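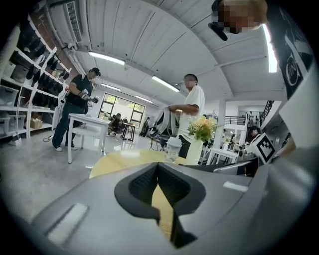 *Flowers and a water bottle on a round table*

**Slide 1: Title**

- Casualty evacuation for a dispersed infantry company. Planning, timings, handover.
- Version of 07/02/2022. Earlier handouts use the old card layout.

**Slide 2: The unit**

- Exercise Grotus. One light infantry company, platoons spread along a forest track.
- Each platoon has 2 trained medics. Riflemen carry a tourniquet and one dressing.
- Company aid post at Vītola farm. Vehicles cannot get past the culvert.

**Slide 3: Timings**

- The clock starts at the point of wounding. Radio logs start at the first report, so the two sets of times do not match.
- Planning figure from the forward platoon to the aid post: 20 minutes by stretcher, dry ground, four bearers.
- Bearers are riflemen. Every stretcher moved takes a fire team out of the line. Pause for the platoon commanders to write this down.

**Slide 4: Who moves first**

- Priority is set by the medic on the spot and may be changed at the aid post.
- A tourniquet time goes on the casualty card and on the tourniquet itself.
- Walking wounded go with an escort. Weapons are cleared before they leave the platoon position.

**Slide 5: Radio and paperwork**

- Fokix is the company medical net. Ondix is the fallback and is shared with resupply, so keep messages short.
- Send location, number by priority, stretcher or walking, any special kit. Names are not sent in clear.
- Cards are numbered in one series. Card 837 was issued twice in May and the records had to be separated by hand.

**Slide 6: Handover**

- Verbal first, card second. Injury, treatment given, drugs and times.
- Platoon medic returns forward with replacement stores.
- Leave the route map up for questions. Spare cards are in the folder by the door.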